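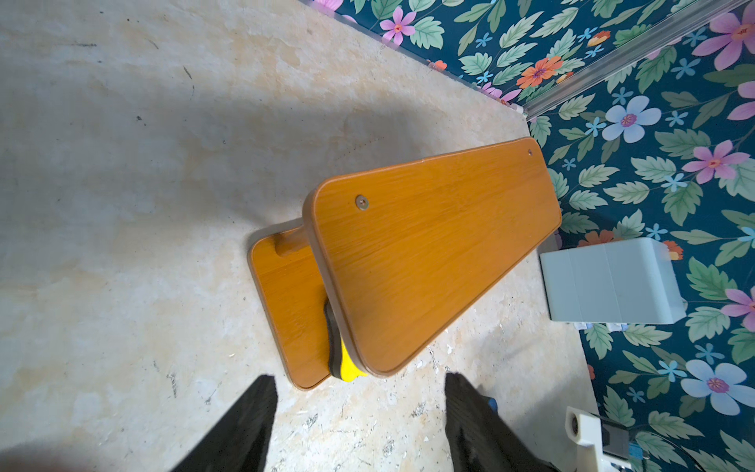 Wouldn't it be faster to script the easy part and only teleoperate the hard part, a reader wanted to know after my last post, and did I really need to do all 2,000 by hand?

Short answer: I tried it, and the scripted ones were poison. Long answer is most of this post, so get a drink.

For anyone new, I'm recording demonstrations for Grikinix, my two-arm tabletop project. The robot is supposed to learn to pick up bone-shaped foam blocks and put them on an orange board without knocking the whole thing sideways. I drive the arms, everything gets logged (cameras, joint positions, gripper opening), and later a model tries to copy me. The model is called Grineo, because I'm bad at names and I'd already used up Grikinix.

So, scripting. My idea was that the reach is boring. The arm leaves home, goes over to a block, comes down. Why should I do that by hand hundreds of times when I can compute it? I wrote a little planner for the reach and took over with the leader arm for the last bit, the grasp and the placing. It saved my shoulders a lot of grief and I was very pleased with myself for an evening.

Then I trained on a mix and watched Grineo stall. It would glide out beautifully, get to the height where I used to take over, and just hang there. There's a tiny pause in every one of those recordings while I grab the controls, and of course it learned the pause. I trimmed the pauses out. Then it did a sort of hiccup at the same height, because the motion before the join looked nothing like the motion after it. I gave up and deleted the lot.

Everything in the current set is hand driven from start to finish. As of this week that's 693 episodes, of which I've thrown out 74. The tossed ones are mostly my fault: I forgot to hit record until the arm was already moving, or I bumped a camera, or I sneezed (twice!).

I do keep the fumbles, though. If I miss a block, back off, and get it on the second go, that stays in. My first batch last September was all perfect grabs, I was so careful, and the policy trained on it had no clue what to do after a miss. It would close on thin air and then carry the thin air very tenderly over to the board and set it down. Now I tag those episodes "recovery" in Tandura, the logging tool I use, and I make sure there are some for each block color. 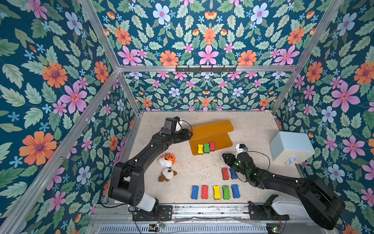
Both arms over the table, with a row of blocks along the front.

A few things I've changed since last time, in no special order.

Starting layouts. I used to put the blocks wherever, and "wherever" turned out to mean the same handful of spots, mostly near my right hand. I looked at a plot of the start positions and it was embarrassing, a big blob with nothing on the left. So now I have a sheet that tells me where to put each block before every episode, and I follow it even when it hands me something awkward. Especially then, I guess. Blocks half under the other gripper, blocks touching, a block already on the board at a bad angle.

Extra stuff. I leave things on the table that have nothing to do with the task, like plush toys, and I move them between sessions. Early on I had one toy that never moved, and when I finally took it away the success rate fell through the floor. I still don't know for sure what the model was using it for. A landmark, probably.

Speed. I'm faster now than I was in the first hundred episodes, and that's a real problem, because the data has two drivers in it and they're both me. I've started capping the leader arm speed so I can't get carried away at the end of a session when I want my dinner. If somebody has a better fix (resampling? just redoing the early ones?) please tell me in the comments.

Wrist views. I check these before the overhead view now. An episode can look great from the fixed camera and be useless from the wrist, with the block hidden behind a finger for the whole approach. Coming in from a slightly different angle costs me a second or so and gives the model something to look at.

Oh, and the foam. I ordered another set of blocks from Van der Linden because the edges on mine are getting chewed up by the grippers. I haven't decided whether to swap them all at once or mix old and new. Leaning toward mixing, since worn blocks squash differently and I'd like Grineo to cope with both.

The plan from here is to keep going in small sittings, retrain every couple of weeks, and see if the curve flattens before I get to 2,000. If it does, I'm stopping early and nobody can make me feel bad about it. The next post will be on the two-handed passes, where one arm hands a block to the other, and my reject rate there is way uglier than what I've told you about today.

Posted 21 April 2026. Filed under: Grikinix, data collection, sore shoulders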